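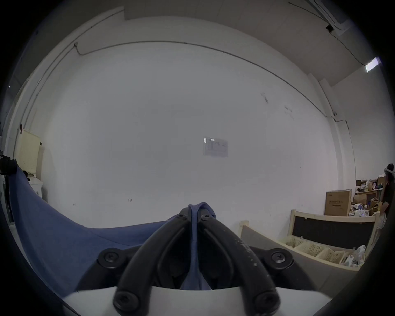 Blue cloth between the black fingers, Ellow open day, June

I promised to write down my visit to Ellow before I forget the details, and already I have forgotten some, so please forgive me if the order is not exact. My old classmate Wen-hsiung Kwok works in the building next to theirs and he sent me the link to register. They had 400 places for the whole open day, divided into small groups, and I got a place in the group of two in the afternoon.

The journey was longer than I expected. I took bus 663 to the last stop, which is called Dosberg Gate, and then one must walk along the fence of the business park until there is a bridge. I walked past the bridge. A woman from the Fang noodle shop came outside and pointed me back without me asking anything, so I suppose I was not the first one. I came in with a wet collar and my group was already putting on the visitor stickers.

I must explain my interest. I repair sewing machines, and for many years I have heard that robots will soon do everything with cloth. But cloth is difficult! A metal part stays the same shape when you put it down. A shirt has a different shape every time, and the inside can become the outside. So when I read that Ellow is teaching robots to do housework, and that they begin with laundry and beds, I wanted to see how they do it.

The person who guided us was Shaohua Cao, who is responsible for the data collection. She speaks quickly and answers every question completely, even the small ones. She told us that most of the work in that room is done by people. A person takes a gripper by the handle and does the task with it, for example lifting a cloth, spreading it, folding it. The movements are recorded, and later the robot learns from the recordings. They call the gripper Purkora. I asked what the name means and she said it was the name that was left after all the others were taken.

The room is large and not decorated. I had imagined something like a hospital, very clean and a little blue, and it is more like the back of a shop, with shelves full of cardboard boxes. I felt comfortable there at once, because my own workshop looks the same, only smaller.

For the cloth they use a piece of soft blue fabric. The fingers of the gripper are black and curved, and they pinch the fabric at one place. Shaohua explained that this first pinch decides almost everything. If you take too much cloth between the fingers, you get a thick lump and the fold will be crooked. If you take too little, it slips out when you pull. I know this problem very well from feeding thin material under the presser foot, and I said so, and she asked me several questions about it. I was a little proud.

After that we moved to the bed. It is a real bed with a gray upholstered headboard and a beige sheet, and it stands against the wall. For the bed a person works with two grippers at the same time, one for each hand.
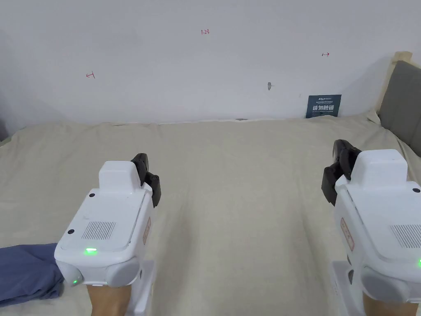

I thought two would be easier than one, because at home I also fold with both hands. It is not so simple. Your own fingers are busy with the handles, so you cannot help with a thumb or smooth something with your palm, and we do this all the time without noticing. When I tried it, I wanted to put the grippers down after one minute and just use my hands. Shaohua said that every new colleague has the same wish in the first week, and that she had it too.

My result was poor. I could lift the corner of the cloth with the left one, but the right one closed on air, and then again on air. The third time it took hold, and by then the left corner had slipped away. A boy from our group, maybe twelve years old, made a fold in half on his second try and his mother took a video of it. I said congratulations to him and I meant it, mostly.

The most useful thing I learned was about mistakes. I believed they would keep only the perfect recordings. But she told us they also keep many where the cloth slips and the person picks it up again, so that the robot can learn how to continue after a bad grip. For one task they want 400 good recordings before they start training, and she said that a patient person needs several days for it. A man in our group asked if this is boring. She thought about it and said that Mondays of the mind are boring, and I am still not sure if I understood this correctly or if it is an expression.

I asked if the robot will someday thread a needle. She laughed, then she became serious and said not from her team, and not soon. So my profession is safe for a while.

In the end there was tea in paper cups and a table where we could leave our email address. Wen-hsiung came over from his office and we ate at Fang, where the woman recognized me and asked if I had found the bridge. The soup with pickled greens is very good. If you go there from Dosberg Gate, sit on the side with the window, the other side is next to the kitchen and quite hot in June.

Ellow wants to repeat the open day in the fall, and I have already written to them. Until then I will practice at home with two pairs of kitchen tongs and a pillowcase.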